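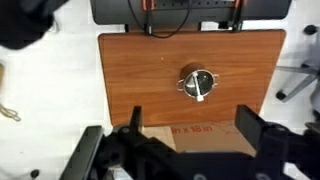 The Small Pot: Notes on Its Use and Keeping

This household has for some years maintained a policy of owning as few pans as can reasonably be managed. The policy was reviewed in February, when the kitchen cupboards were emptied for painting, and it was found that one item had done most of the work over the winter. The item in question is a small stainless steel pot with a loop handle on each side. The present entry sets out how it is used, how it is cleaned, and where it is kept, in response to several enquiries received through the contact page.

Acquisition

The pot was purchased from the hardware shop in Cinham, where it stood on a shelf marked as reduced. It holds 825 millilitres when filled to the rim, measured at the sink with a kitchen jug. In practice it should not be filled so far, and two bowls of soup is a sensible limit. No larger pot was bought at the same time, although one was offered.

Readers who have asked for the maker are advised that no name is known. The label was discarded with the packaging. Similar pots were seen on Friday at Benkirane, the grocer on Namier Road, hanging beside the tea glasses, and the prices there were fair.

Suitable uses

The following are cooked in the pot on a regular basis: porridge for one, lentils, custard, boiled eggs (two at most), white sauce, and rice in small amounts. Milk may be warmed in it, provided that the person responsible remains in the room. This last condition was added after an incident in which the hob had to be taken apart.

It has not been found suitable for pasta of any length. Spaghetti must be broken to fit, and opinion in the household is divided on whether this is acceptable. Jam should not be attempted. The author attempted jam with a modest quantity of damsons and does not wish to repeat the exercise.

Handles

A pot with two loops must be lifted with both hands, and so both hands must be free. Users accustomed to a saucepan with one long handle tend to forget this at the moment of draining. The procedure adopted is as follows. The sink is cleared first. The colander is set in place. Two folded cloths are taken from the drawer, one for each loop, and the pot is then carried across. Oven gloves joined by a strip of fabric are too bulky for handles of this size and have been retired to the shed.

The loops become hot on the gas ring at the back, which burns higher than the others. The front left ring is preferred.

Utensils

Metal spoons are not used in the pot. The steel would no doubt survive, but the noise carries through the wall and the scratches show. A white utensil with a long handle is assigned to it, and the two are generally put out together. The utensil may be left standing in the pot between stirrings when the heat is off. It should not be left there during simmering, as the handle warms and the whole arrangement becomes inclined to lean.

The table

It is the custom here to bring the pot to the table and serve from it, which saves washing a dish. The tabletop is wood, of an orange-brown colour with darker streaks in the grain, and it was obtained from the clearance at Famton when the tea rooms there closed. Its finish marks easily. A hot pot is therefore never set directly upon it, and a cork mat must be put down beforehand. There is already one pale ring near the window end, which predates the present rule and has resisted mayonnaise, toothpaste and a warm iron through a tea towel.

Crumbs are to be wiped up with a damp cloth after each meal, working along the grain. Spray polish was discontinued last year. It left a film on which plates would slide.

Cleaning

Ordinary residue is removed with hot water and a soft brush. For porridge, the pot is filled with cold water immediately upon emptying and left until after breakfast. For burnt milk, a spoonful of bicarbonate of soda is simmered in a little water and the base is then rubbed with a cloth. Rainbow marks on the inside respond to white vinegar. Particular attention should be given to the places where the loops meet the side, where grease collects and turns brown.

The pot is dried by hand. Water in this district is hard and leaves spots.

Storage

Following the repainting, the pot has been allotted the lower shelf to the left of the cooker, with the egg cups inside it. The roasting tin has been moved to the top of the larder. A place for the colander has yet to be agreed.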